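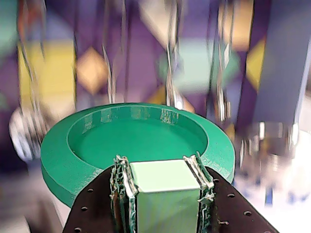
Lucienne Charpentier read my first draft of this chapter and wrote one line across the top: why should anybody trust a success rate you got from a toy kitchen? She wanted to know what a policy that can handle pretend groceries tells us about one that has to work in a house. It's a fair thing to ask, and I've let it set the order of this chapter, so if you find the order strange you can blame her.

# Chapter 6: Learning From Your Own Bad Grasps

In Chapter 5 we trained a policy by copying people. You drive the arm, you save what you did, and the network learns to do the same. It works surprisingly well, right up to the moment the arm drifts a little to one side and finds itself somewhere you never took it. Then it has no idea what to do, and it does something silly with great confidence (I have watched a lot of this, and I still yell at the monitor).

The fix I want to teach you is the one we called Curkness in the lab. The recipe is short. Train a first policy on plain demonstrations. Let it run. When it starts going wrong, a person takes over, steers it back on track and lets go again. Keep the steering part, throw it in with the old data, and train once more.

We started with 204 demonstrations of picking up a block and placing it in a dish. The first policy, which I'll call Uvitz so we have a name for it, got 70 out of 100 trials. After the correction rounds we had 2504 short clips of people rescuing the arm, and most of this chapter is about what's in those clips and why they're worth so much more than another pile of clean runs.
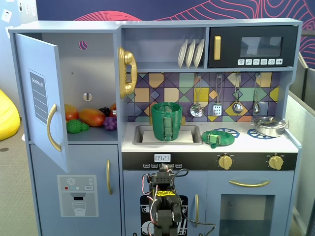

Back to Lucienne's question, then. A play kitchen is small, cheap and easy to put back the way it was, so you can run the same trial over and over and change one thing at a time. That makes it a good place to compare two policies. It makes it a poor place to promise anything about a real house, and I'd like you to hold me to that — if I slip and start talking about dinner, write something rude in the margin.

One more thing before Section 6.1. When you score a trial, decide what counts as a success before you press go. Is the block allowed to touch the rim? Does a second try count? I once scored half an evening's trials one way and the other half another way, and had to toss the lot. Write your rule at the top of the score sheet and have a friend score a few trials from it without any help from you. If the two of you disagree, fix the rule and start over.

## 6.1 When should the person step in?

Too early and you've just made more demonstrations. Too late and the block is on the floor, and all you can teach is how to give up. We'll begin with the late case, where the mistakes are easier to spot.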